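员工论坛 › 生产与岗位 › 双臂设备上岗后的岗位调整

发帖人：Iestyn Humphreys(运营管理部)
2020年11月10日
各位同事：Gradmont 车间自五月起试行双臂设备承担袋装件整理工序，现就岗位调整征求意见。该工序原由人工完成，每班定额1,570件。试行期间不裁减人员，原岗位人员转任设备看护及复检，薪级不变。请于本帖内回复。

回复1楼：tangen_二班
薪级不变，但计件奖取消了。通知第三条没有写明补偿办法，请予说明。

回复2楼：Mali Phillips
本人已转看护岗。手腕劳损确有缓解，但一人须同时看护两个工位，注意力负担较以前更重，建议每两小时轮换一次。

回复3楼：老质检173
不同意2楼关于负担更重的说法。复检岗人手充足，问题在于培训不足，多数人只听过一次讲解。

回复4楼：Meirion Prydderch(设备组)
附工位照片三张，供讨论时参照。

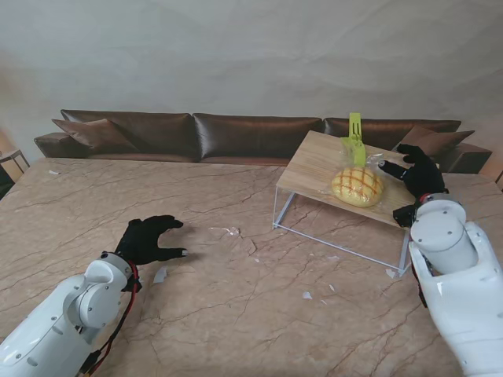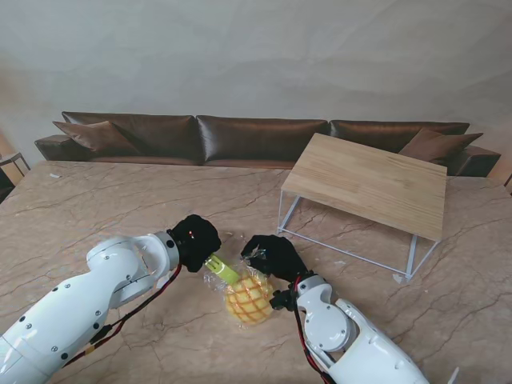

前两张为工位照片，下一张为夹爪处近照。
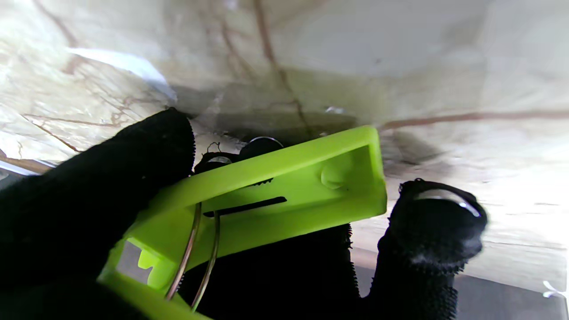
设备组意见如下：看护人员应有权自行停机，无须事先报班长批准。现行规程对此表述含糊，建议修订。

回复5楼：tangen_二班
赞成停机权。但停机时间是否计入班组考核？若计入，则无人敢停。

回复6楼：Iestyn Humphreys(运营管理部)
答复如下：停机时间暂不计入考核；计件奖过渡补贴拟为每人3,000元，一次性发放，尚待批准；轮换建议转 Elis Phillips 研究。

回复7楼：老质检173
一次性补贴不能代替长期奖金，本人保留意见。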